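Giving up the big weekly shop

1 Feb 2024

We stopped doing one big grocery shop a week last July. I said at the time I would write about how it went, and I have put it off long enough.

The old way was a single trip to the Mavix out by the highway. It took most of a morning with the drive. We bought for seven days, and by day five the greens were limp and we were eating toast. I kept a list of what we threw out for a month before we changed anything. Cilantro was on it every week. So was half a bag of carrots, which surprised me, as carrots are supposed to last.

Now I walk to Van der Merwe on the corner two or three times a week and buy for the next couple of days. It is 15 minutes each way if the light at the crossing is kind. The big trip still happens, but only once a month, for flour, rice, oil, dish soap and cat food.

The corner store costs more per item. A can of tomatoes is 20 cents more there and the cheese is worse than that. I expected our spending to go up. Over the first eight weeks it came down by $22 a week, and I put most of that down to not walking past the snack aisle with a large cart. Some of it is also that I can only carry two bags.

Lizelle Van Wyk, who lives upstairs from us, has shopped this way for years and gave me the one rule I follow. Decide on dinner before you leave the house, but leave the vegetable open. If the green beans look bad, buy cabbage. I used to go in with a fixed recipe and come home with bad green beans.

Cooking has changed more than I thought it would. There are fewer stews, for one thing. I used to make a huge pot because I had the food and it was going to spoil. These days it is mostly quick things - eggs, noodles, a piece of fish, whatever greens I picked up - and I am usually done chopping before the rice is.

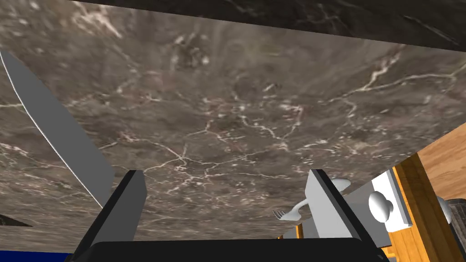

The fridge is easier to deal with too. I can see the back wall of it. I moved the mustard and the pickles to the door and gave the top shelf to leftovers, and they now get eaten.

It does not work every week. When I had the flu in the fall we were down to crackers and a jar of olives by the second evening, and we ended up ordering in three nights running. I have since put a small reserve in the cupboard: pasta, beans, canned soup, a box of long-life milk.

I still haven't worked out bread. The corner store gets its delivery late in the day and I like to go early. For now I buy two loaves on the monthly trip and freeze them sliced. The toast is fine but the sandwiches are a bit dry.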